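Tuesday, by the standards desk

Stitel wrote its handling rules for mobile two-armed robots after a trial at its Brarwood site, and the document is short. The firm's safety lead, who asked not to be named, said the first draft ran to 34 clauses and was cut hard.

"Operators read two pages," the safety lead said. "They do not read 34 clauses. We kept whatever changes how a person stands, walks or switches something off."

The core of the text is a speed limit near the floor. Below knee height the hand may move at no more than 130 millimeters per second, against 300 elsewhere. The limit applies to both arms, including one that is holding still.

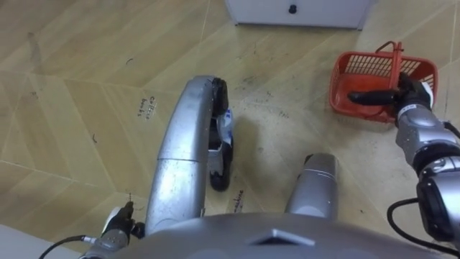 Floor marking takes up more of the rules than grip force does. Every station must carry a name that a person can read without a tablet, and the name must match the task sheet word for word. Stitel accepts handwriting. Lettering on the tiles, as with the word that seems to read "machine" near the robot, passes if it is legible at inspection. Scuffed tiles are a separate item, logged under housekeeping.

"A basket with a handle is picked up by the handle," the safety lead said. "That is a rule. The fingers close on the handle and the other hand stays clear of the load — we do not want two hands correcting each other."

Cables were the hardest section to agree on. Çınar, which reviewed the draft, wanted no exposed loops below the elbow. Stitel settled for a loop that cannot reach the floor with the arm fully extended.

The next revision is due in July.

Related items
Kitavia publishes checklist for shared aisles
Emergency stops: where to put the second button
Reading a risk assessment for mobile arms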